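# Galby 3 countertop patisserie display case

The Galby 3 is a refrigerated counter-top case for pastries, tarts and slices. It is built by Ullard for small bakeries, cafés and farm shops that sell over the counter and don't have floor space for a full-height cabinet. It replaces the Galby 2, which remains supported for parts.

List price is £1,836 excluding VAT. Delivery within the mainland UK is included; delivery upstairs, or through any doorway narrower than the crated unit, is quoted separately.

## Cooling

Cooling is by fan-assisted air, with the outlet at the rear of the top shelf and the return under the front lip. The controller is set at the works for cream and custard products. Operators who sell mainly chocolate work should raise the set point and reduce the fan to its lower speed, as moving air at the factory setting will dull a tempered finish over a full day's trading.

The case is a display unit. It holds the temperature of goods that are already chilled and should not be used to bring warm trays down. Tarts straight from the oven will raise the air temperature on every shelf, and the controller will log this as a fault if it persists.

Defrost is automatic and runs outside trading hours once the clock has been set. Melt water goes to a tray that evaporates it, so no drain connection is needed. In very humid rooms the tray may need emptying by hand. It slides out from the left side of the plinth.

## Shelves and glass

There are three shelves. The upper two are toughened glass on adjustable brackets; the lowest is stainless steel and fixed. Brackets move in small steps, which allows a tall gateau on the bottom shelf with éclairs or slices above it.

The front glass is flat and tips forward for cleaning. Earlier models had curved glass, which was costly to replace and showed reflections from ceiling lights. Sliding doors at the rear lift out without tools.

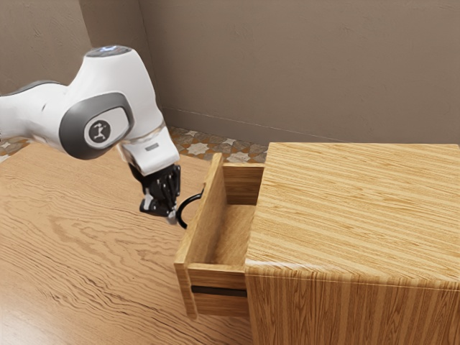 Ticket rails are fitted to the front edge of each shelf and take standard card. The Naseri magnetic rail fits the same slots and can be ordered with the case or later. Allergen cards in the larger format will only fit the Naseri rail.

## Lighting

Each shelf has its own strip, switched together from the rear panel. Two colour options are offered:

- **Warm white** — supplied unless stated otherwise. Suits laminated pastry, bread and anything with a baked crust.
- **Neutral white** — suits fruit tarts, glazes and iced goods. Makes croissants look slightly grey.

The strips can't be mixed within one case. Changing from one to the other after delivery means replacing the driver as well.

## Siting

The counter must be level and able to carry the loaded weight given on the rating plate. Leave a clear gap behind the rear doors for access and for warm air to escape from the grille. Do not place the case in direct sun, beside a coffee machine, or under a ceiling air outlet. The last of these causes most of the misting complaints we receive.

The case runs from an ordinary 13 A socket. It should not share an extension lead with other equipment. After delivery, stand it upright and leave it switched off for 6 hours before first use.

## Cleaning

Wipe the glass daily with a soft cloth and a food-safe cleaner. Sugar glaze should be softened with warm water first; scrapers will mark the ticket rails. Shelves can be washed in a sink but are too large for most under-counter dishwashers. Brush the condenser grille once a month, more often where flour is weighed or mixed in the same room.

## Options and spares

| Item | Notes |
|---|---|
| Naseri magnetic rail | Sold per shelf |
| Brallgate night blind | Clips to top frame, no drilling |
| Replacement front glass | Galby 3 only |
| Door runners | Same part as Galby 2 |
| Evaporation tray | Same part as Galby 2 |
| Fan assembly | Engineer fit |

The Brallgate blind reduces running time overnight and is recommended where stock stays in the case after closing.

## Warranty and contact

The warranty is 2 years for parts and labour, and covers the compressor, fan, controller and lighting. Glass is covered against faults in manufacture but not breakage. Claims need the serial number from the inside of the left door channel.

Sales and trade accounts: Mitra Azimi. Spares and service bookings: Zane Ramanauskas. Please give the model as well as the serial number when ordering glass — the Galby 2 and Galby 3 panels differ in height and can't be swapped.

Page revised October 30, 2025.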